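Robot Systems Practice, handout 6
When the arm stops in the wrong place: the Adugna kitchen cell
Notes by Ayantu Gashaw. Read before the October lab.

Most of you have seen the Zundetti incident summary by now. It is one page long and blames "operator inattention." I don't believe it, and by the end of this session I hope you won't either.

What the log shows. The arm was on a pick from the cutting board. It closed on nothing, reported a good grasp, lifted, and drove sideways into the counter appliances at full task speed. The protective stop came 2 seconds after first contact. The person standing by pressed the button before that, and the button did its job. So where was the inattention?

Three points I want you to argue about.

Grasp check. The gripper software from Jukden decides that it is holding something by looking at motor current. A dry finger joint also raises motor current. We repeated the empty close 50 times on our own unit and got a false "held" on 2 of them. The data sheet calls this check "reliable" and gives no figure. Ask what a word like that is worth.

Contact limit. The force threshold had been raised during setup to stop nuisance trips, and it was never put back. The change is in the settings file with no name and no comment beside it.

Keep-out zones. Gollmont supplied the cell with a zone map already drawn. The map was made for a bare counter. A counter with small appliances on it has different obstacles every time somebody makes breakfast, and a zone map has no idea that the toaster has moved.

Questions for your write-up. Which of these would you fix first, and what evidence would convince you that the fix worked? "We ran it and it looked fine" will get no marks. If you propose a camera check on the grasp, say what the camera sees when the fingers block its view.

The cell, overhead, wrist and counter views:

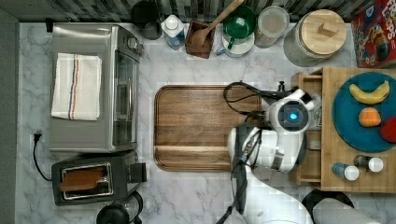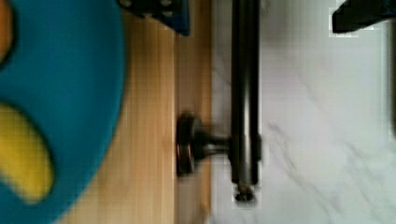
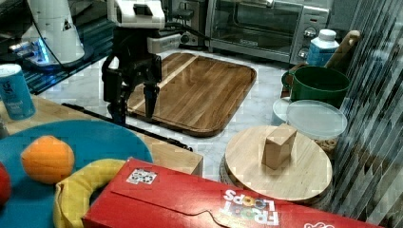
Now the vendor's answer. Zundetti proposes a retraining course for operators, almost 32 slides of it, and a new warning label. I have read the slides. The force threshold comes up once, in a footnote, and the grasp check does not come up at all. A label cannot lower a contact limit – and the person it is addressed to already did the right thing.

For the lab, bring the settings file printed out, with every changed value marked. Hands stay outside the reach of the arm until I have checked the threshold myself. Write-ups are due at 4 p.m. on the day of the lab, on paper.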